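Sostville computer reuse shop pauses robot line after dropped drive

Apr 25, 2026

SOSTVILLE - The computer reuse workshop on Marsden Road has stopped letting its robot arms work without a person at the table, after one of them let go of a hard drive during a late shift and then carried on with the job as though it were still holding it. Nobody was hurt, and the shop says the drive was the only thing lost.

The workshop, which many readers will know as the place that takes in old office computers and sends them out again to families and classrooms, has been using the arms to strip out parts before the machines are tested. 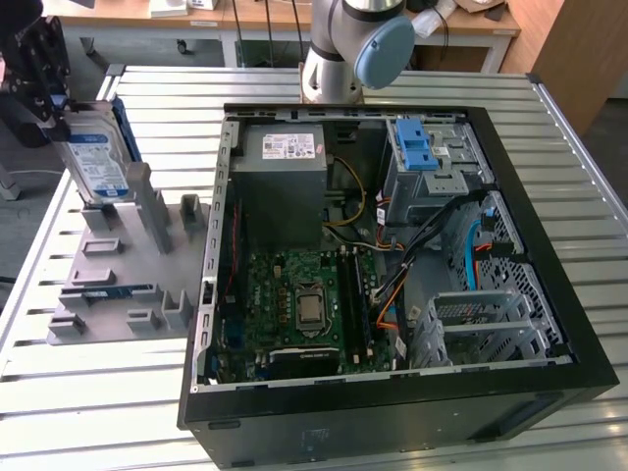
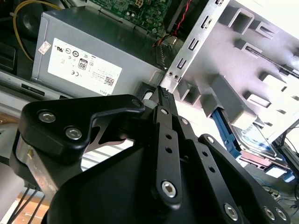 Work on a desktop computer at the Marsden Road shop.

What went wrong

According to the two-page notice the shop pinned up by its front counter this week, the arm had pulled a drive out of a desktop machine and was on its way to the gray plate where the parts are stood up in slots. Somewhere along the way the drive slipped. The gripper closed a little further, as it is built to do, and the software that runs it, a package called Drevum, took that last bit of closing as a sign that all was well.

So the arm went on to the slot, opened its fingers over nothing at all, and logged the part as delivered. Then it went back into the computer for the next item on its list, which was a small connector near the power supply. The drive by this time had landed across the edge of the case, and the arm pushed against it for nearly 30 seconds before the force limit tripped and everything came to a halt.

A member of the evening crew was in the next room labeling boxes and heard the alarm. She pressed the stop button, looked things over, and (very sensibly, we think) left it all exactly where it was until the morning.

The case had a bent rail and the drive had a dented corner. The drive would have been wiped and reused, and it has now gone to be shredded instead, which the shop does with any drive it can't read from end to end. People who have donated computers lately can rest easy on that score, as the damaged drive never left the building in one piece.

A small fault with a long tail

The part of the story that took longer to untangle was how the arm could be so sure of itself. The grippers have no sense of touch to speak of. They know how far their fingers have closed and how hard the motor is working, and from those two things the software decides whether there is something between them.

Months ago the shop had set the limits generously, since a good many older drives come in plastic rails and others come bare, and the widths vary more than you might expect. With the limits set that wide, a finger that had closed most of the way still counted as a finger holding something. It was a setting made for a good reason on a busy day, and it simply never got looked at again.

Staff went back through the logs and found 331 drive pickups recorded since that change. In all but 2 of them the numbers look just as they should. One of the odd ones was the drop that set off the alarm. The other was from several weeks earlier, and it cleared up a small mystery, as a drive had been found under the table around that time and everyone supposed that somebody had knocked it off with an elbow.

Connectors have given trouble as well, though of a gentler kind. They are small, they sit in tight corners beside sheet metal, and strong light bouncing off a bright drive cage can wash out part of what the gripper's camera sees. The notice says this had nothing to do with the dropped drive. It does mention that the overhead lamp is going to be moved all the same, and anybody who has tried to read a phone in that room in the afternoon will be glad to hear it.

What changes now

For the time being, each arm will have a person standing by whenever it is moving, with a stop button within reach. That means fewer machines finished in a day, and the shop asks for patience from those on the waiting list. There were 80 names on it when we stopped in, and the staff are working through the oldest requests first, with school orders from Finthorpe set aside in their own pile.

The gripper limits have been narrowed, and there are now separate settings for drives in rails and drives without them. The arm also has to pause after each lift and check its grip again before it travels anywhere. It adds a few seconds to every part. We watched it do this for a good part of a morning and found it oddly restful, with the little wait at the top of each lift and then the slow swing over to the plate.

Two other changes are on the way. A strip of foam will go along the edge of the table, so that anything dropped has a softer landing, and the slots in the parts plate will get a simple switch at the bottom that clicks when a drive has really arrived. The switches are being tried out on a spare plate first. If they hold up, the arms could be back to working alone for short stretches in June, although the shop was careful to say that this is a hope and no kind of promise.

Drives will be pulled by hand for the rest of this month on any machine where the cage is bent or the latch is stiff. Power supplies were always taken out by hand, and that stays the same.

Bringing in a computer

Drop-off hours have not changed, and the counter is open as usual - come in by the side door while the front step is being mended. Desktops and laptops are both welcome, and monitors too if they are flat ones. Please take out any discs or memory cards you want to keep, and bring the power cord if you can find it, as cords are always running short.

Those who would like to see the arms at work may ask at the counter. Visitors are being kept behind the yellow line for now, which is a step or two farther back than before, but you can still see into the open case quite well from there. Copies of the notice are free to take, and a longer version with the log figures is kept in a binder beside the register.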